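Stop selling pans in sets

My first set of pans came in a box so big I had to carry it up the stairs sideways. It had 20 pieces, or so the box said. The lids counted as pieces. So did the spatula, the slotted spoon and a plastic thing for holding the spatula and the slotted spoon. I paid 70 dollars for it and thought I had done well.

A year later I used 3 of those pieces. The rest sat in a low cabinet, stacked in an order that meant I had to take out four things to reach the one I wanted. I moved that stack to two apartments before I gave most of it away.

I think stores should stop selling cookware this way, and I think people furnishing a first kitchen should stop buying it this way. A set is put together to make a number on a box. Somebody decides that 20 sounds better than 12, and the extra eight have to come from somewhere, so you get a saucepan too small for soup and too big for melting butter. You get two skillets an inch apart in size.

The usual defense is price. Add up the pieces one by one and the set is cheaper. That's true, and it would matter if you were going to buy them one by one. Most people wouldn't. They'd buy a skillet, then a pot for pasta, then wait and see.

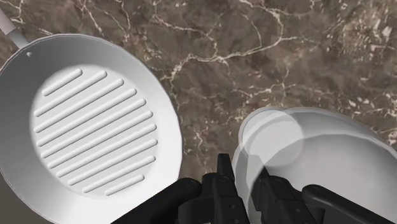

Waiting is the part I would push hardest. You don't know how you cook until you've cooked for a few months in the kitchen you have. Someone who eats eggs every morning needs one good small skillet. Someone who makes beans on the weekend needs a heavy pot with a lid that fits. Neither of them is served by a box packed before they walked into the store.

There's also the matter of quality. When the Kirnel store near me clears out its sets in May, you can pick up the lids and feel how thin they are. The same store sells single skillets from Brelteck that cost nearly as much as a whole box, and they are heavier in the hand, with handles that don't wiggle. I've had mine for nine years. The only part I've replaced is a screw.

I'm not arguing for expensive cooking gear. I've seen kitchens with 1,000 dollars of copper hanging on the wall and a dented pot on the stove doing all the work. Thrift stores are full of good pans, many of them single pieces that outlasted their sets. Buy one of those, cook with it, and buy the next one when dinner gets difficult without it.

If you already own a set, look at which pieces have scratches on them. Keep those and give the others to somebody with a bigger cabinet.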